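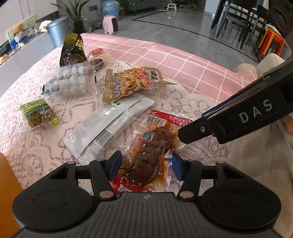

Start with the table, before anything about shelves or labels. Most people who come to a pantry talk want to hear about containers. I would like them to think first about where the food sits between the shopping bag and the shelf. In a lot of homes that place is a round table with a good cloth on it. A white lace cloth over a pink one, with a packet of braised meat, a long white packet and a clear bag of something golden and nut-like on top, is a normal sorting table. Say that nothing special is needed. Pause here and let people find a seat.

**Slide 2 – Who I am (keep it short)**

Benvinda Louro, home storage classes at the Cutevgate branch library. Started in May. Cledwyn Bevan has the sign-up sheet and the handouts. The handout has the date on it, 10/16/24, so people can tell it from the spring version, which had a mistake in the freezer section.

**Slide 3 – What we are sorting**

Small packaged food. Not cans, not flour and sugar. I mean vacuum packs, snack bags, sauce packets, dried things, gifts from relatives. These are hard to store for three reasons:

- They don't stand up.
- They slide over each other – one goes under the pile and stays there.
- The printing is often small, or in a language only one person in the house reads.

Ask: who has a drawer like this? Wait for hands. Don't ask what is in it, it took up ten minutes last time.

**Slide 4 – Everything out**

Empty one drawer or one shelf onto the table. One only. Spread the packets out so each can be picked up without moving another. A round table has no corners to pile things into, and you can walk all the way around it if there is room.

About cloths. People ask if they should take the lace off. Openwork catches on the stiff corners of vacuum packs, so lift packets and don't drag them. If something has leaked, take it off. Otherwise leave it. A plain cotton cloth is easier to wash.

**Slide 5 – Find the date**

Pick up each packet and turn it over. Places to look, in this order:

1. The back, near the barcode
2. The end seal, top and bottom
3. Along the lengthwise seam on long packets
4. Under any sticker a shop has added

Gray printing on white plastic is the worst. Tilt it toward a window. If the date is pressed into the seal with no ink, rub a soft pencil over it lightly.

Explain date order. Many imported foods put the year first. Some give the day it was made and then a number of months, so you have to add. Write the result on a piece of masking tape and put it on the front. Cropper tape works, so does any other paper tape. Write month and year, no more.

**Slide 6 – The meat question**

This always comes up. Some vacuum-packed cooked meat is fine in a cupboard and some has to be kept cold, and the two can look the same. The packet will say. If you can't read it, use a translation app on your phone or ask someone who can. If you still can't tell, don't guess and don't eat it. Squeeze test is for leaks only – it will not tell you if the food is safe. A swollen pack goes in the trash unopened.

(If somebody argues, move on and talk to them after.)

**Slide 7 – Three groups**

- Eat this month
- Keep
- Give away

Give away means in date, sealed, and something another person would want. The Brustovari pantry takes sealed snacks at the side door. They took in 153 bags from our last two classes. They can't take anything that needs to be kept cold.

**Slide 8 – Putting it back**

File the packets upright in a low bin, short edge down, tape facing you. A shoebox is fine. I use the Likidau bins because they fit my shelf, which is 40 centimeters deep. Measure yours before you buy anything.

Nut and seed snacks go at the front. They go stale faster than people expect once opened, so close them with a clip and write the day you opened them on the tape.

**Slide 9 – Questions**

Likely ones:

- Moths: freeze nuts for four days, then look them over.
- Oil on the outside of a packet: wipe it, check the seal, put it in a bowl overnight.
- Children's snacks: own bin, low shelf.

Cledwyn collects the pencils. Next class is spices, same room.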